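业余棒球联赛单场记录表的填写与核对方法

适用范围:Skulel 周末联赛及采用相同表格的友谊赛。记录员到场后按下列顺序操作,不要等开赛后再补填表头。

一、赛前

1. 表头填写场地、主客队名、开赛时间。队名用全称,Trarska 不得简写为 T 队。
2. 向两队领队索取先发名单,按棒次抄写,同时记下背号和守备位置代码(投手1,捕手2,一垒3,二垒4,三垒5,游击6,左外野7,中外野8,右外野9)。
3. 指定打击写 DH,投手另起一行,列在第九棒之下。
4. 名单抄完后请主审签字。签字后的变更一律按换人处理。

二、逐打席记录

每个打席占一格。格内右下角为一垒,逆时针依次为二垒、三垒、本垒。击球员上垒后,从本垒向所到垒位画实线,并在线旁注明方式:1B 为一垒安打,BB 为四坏球,HBP 为触身球,E 加守备代码为失误,例如 E6。

出局写在格子中央并圈出局数。滚地球由游击手传一垒,写 6-3;中外野手接杀写 F8;三振挥空写 K,三振未挥写反向的 K。双杀须在两名出局者的格内分别注明,并在击球员格内加写 DP。
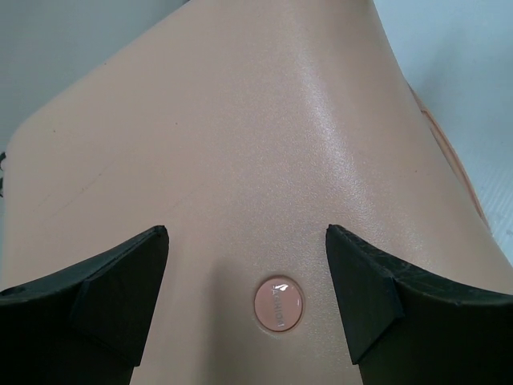 桃米色软面与粉色圆扣,近摄。

跑者因后位打者的击球进垒时,在跑者格内补线,线旁写该打者的棒次。盗垒写 SB,暴投写 WP,捕逸写 PB。暴投与捕逸无法当场判定时先用铅笔写 WP/PB,该半局结束后改定。

三、换人

代打、代跑在原球员下一行登记,交接处的格子左侧画一道竖线。换投手时在首名对战打者的格子上方画横线,并记下当时的垒上跑者。这些跑者若得分,自责分归前任投手。

四、赛后核对

先核对打席数。每队打席总数应等于得分、残垒、出局数三项之和。以 Stendangate 十月的一场为例,客队得分5,残垒8,出局27,打席总数应为40;表上若为39,多半是漏记了一次四坏球或把两个打席写进了同一格。

再计算打击率:安打数除以打数。四坏球、触身球、牺牲触击和高飞牺牲打不计入打数。某打者本季70个打数,22支安打,打击率为 .314,保留三位小数,第四位四舍五入。

两项都对上后,记录员签名,周五中午前将原件交给 Rekha Agarwal,复印件自留。涂改处须有缩写签名,使用修正液的表格退回重抄。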